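Torkura Community Kitchen
Everyday Grains, Unit 2: The Basic Rice Cooker
Course handout, Thursday evening group

I love this unit. The plain switch-and-lid rice cooker is the best teaching tool in the room, and most of you already own one (probably pushed to the back of a cupboard). By the end of the evening I hope you'll want it out on the counter for good!

Before you start

Have your measuring cup, a strainer, a bowl and a clean dish towel at your station. Read the Stusana sheet on grain types if you missed last time. We cook white rice first, brown rice after the break.

1. Rinse and look

Cover the rice with cool water, swirl it with your fingers, pour off the cloudy water and start over. Two or three rounds will do. Watch what happens to the color of the water, it's lovely to see it clear! When you look down into a steel inner pot, grains and bits of residue can gather on one side under even a shallow layer of water, so tip the pot gently and check the whole base before you pour anything away.

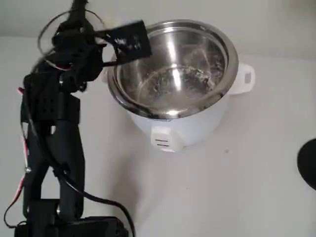 2. Measure the water

For the Veloso long grain we use in class, one cup of rice takes one and a half cups of water. Measure both with the same cup. Shake the pot level so the rice cooks evenly from side to side.

3. Cook and rest

Wipe the outside of the inner pot before it goes into the housing. Lid on, switch down, and then leave it alone (I know, I know). When the switch pops up, give it 17 minutes with the lid closed. The resting is where the texture comes from, and the difference is huge. Fluff with a paddle, lifting up from the bottom.

4. Clean up

Unplug first and let everything cool. Soak the inner pot in warm water, then use a soft sponge, never steel wool. The housing never goes in the sink, just wipe it down.
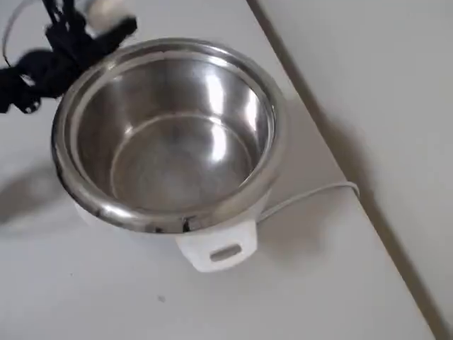
Get into the habit of running a thumb around the rolled rim too, where starch likes to dry into a thin film. Dry the pot fully, inside and out, and set it back in place before you put the cooker away.

For next time

Cook one batch at home and write down your rice, your water and your resting time. Bring the notes, good or bad. We start Unit 3 with the Jarirus barley, my favorite grain of the whole course!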